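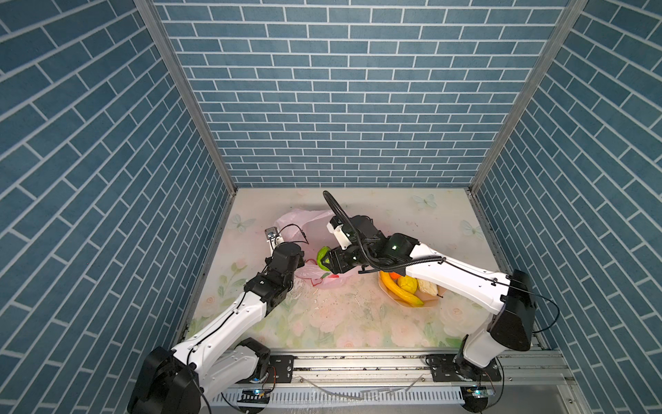 Two arms, one pink bag, and a green fruit on its way in.

I get asked a lot how I keep my two arms from tripping over each other on the fruit bagging task, so let me walk you through the planner side. I run everything in Wastum, but any task scheduler with locks will do.

First, split the job in two: one arm handles the bag, the other handles the fruit. Give each arm its own queue. Then draw a shared zone over the bag and let only one arm plan into it at a time unless you say otherwise (I set mine 161 mm wide). The lock times out after 700 ms, and then the waiting arm replans.

Next up, the wrist view. Thin see-through plastic is a pain! It wrinkles, it throws glare, and the pattern on the table confuses the edge finder. I mask out the bright patches first, then look for the crumpled edge of the bag and ignore everything else. 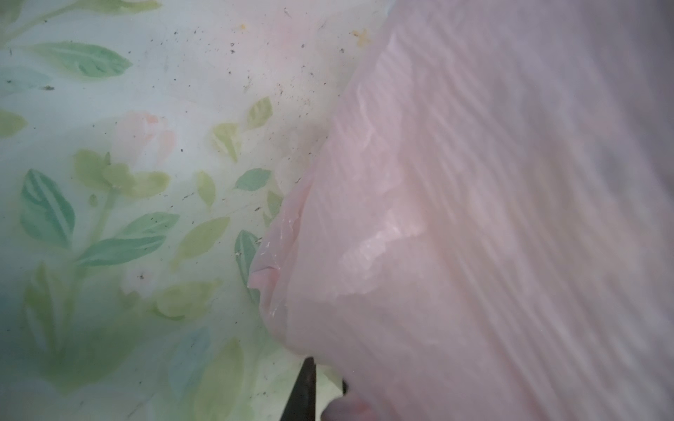 Bozkurt wrote in to ask whether depth would be easier, and my answer is no, mine is full of holes on clear film.

Last, set the fruit arm to hover over the plate before it picks. I hold it there for 100 ms so the fixed camera can grab a fresh pose, and only then send the close command.
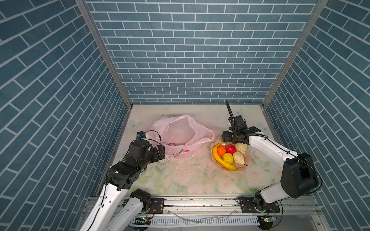

Esgate commented that the hover can be skipped if you track the fruit the whole time. Fair point, and I'll try it once my tracker stops swapping labels.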